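Grerance is looking for a robot cell technician (and would be glad of people to try out our care guide)
Posted September 2020 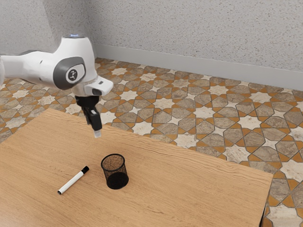 Who we are

Grerance is a small company that builds and looks after tabletop robot cells for schools, repair shops and light assembly benches. By a cell we mean one arm, one gripper, one table and whatever the arm is meant to pick up and put down. Every cell we set up in a building also has a simulated twin, which we keep matched to the real one, and a good part of this job is spent going back and forth between the two. If you have ever fixed something on the screen, walked down the hall and discovered the real one disagrees with you, you already know what the work is like!

The cell you would be looking after first is the one we call Morer. It is a single white arm with a black two-finger gripper, working over a wooden table, and its regular chores are desk things, a marker and a mesh pen cup among them. It sounds like a small job for a machine. Spend a morning with it and you will see how much there is to keep right, from the angle of the wrist to the state of the fingertips, and we think it is a lovely cell to learn on.

What you would be doing

Most mornings start with a walk around Morer before it is powered up. You look over the cable run, feel for play at the mount, wipe the fingertips with a lint-free cloth and check that the table has not been bumped off its floor marks (it gets leaned on more than we would like). Then you home the arm, open and close the gripper a few times and listen. Sơn Trình, who set up the cell in the first place, can hear a tired finger joint from across the room, and he is very patient about teaching other people to hear it too.

After that the work depends on the day. You might be:

Re-teaching the pick height over the marker and the cup after a fingertip change
Measuring the table and correcting its position in the simulation
Swapping the gripper and redoing the tool center point
Tracing a fault through the log, which we keep on paper as well as on the server
Writing up what you did so that the next person can follow it without calling you at dinner

We do a full service every 800 running hours. Morer's counter stood at 936 when this notice was written, so the last one is still fresh and you would have time to settle in before the next. You would shadow that service with Jacobus Swanepoel and lead the one after it.

What we hope you bring

Some hands-on time with machines of any sort. Robot experience is welcome, and so is experience with sewing machines, printers, bicycles or lab equipment. You should be comfortable with a torque wrench and a set of hex keys, able to lift a boxed arm with a partner, and willing to stop and ask when a reading looks odd. You should be able to find your way around a 3D program, or be happy to learn one. We use our own tool, Skerach, to build the simulated cells, and Juniper Kapoor will sit with you through your first few weeks in it.

Clear writing matters to us a great deal. Please don't worry if your English is plain. Plain is what we like best in a service note.

Hours, pay and place

This is a full-time position with two openings, both based at our Nordin workshop. Hours are flexible in the morning, though we like everyone to be in by ten so that no one is alone with a powered arm. Pay depends on experience and we will talk about it openly in the first conversation. You get paid training, health coverage, safety shoes and a locker that closes properly. We would like both people to have started by January, and sooner would be very welcome.

Not looking for a job, but curious?

We are also inviting people with no technical background to spend two hours with our new care guide. You would follow the written steps for a fingertip change and a homing check, with Estrella Zavala beside you taking notes on where the wording trips you up. The guide is what's being tested, so please come even if you have never held a hex key. We pay for your time and your parking.

How to apply

For the technician job, send a resume and a short letter telling us about something you repaired and how you went about it. A page is plenty, and we enjoy the ones that didn't go to plan. Address it to Vinh Ông at the Grerance front office. For the care guide sessions, simply leave your name and a phone number with the same office, mention the guide, and Estrella will call you back to find a time.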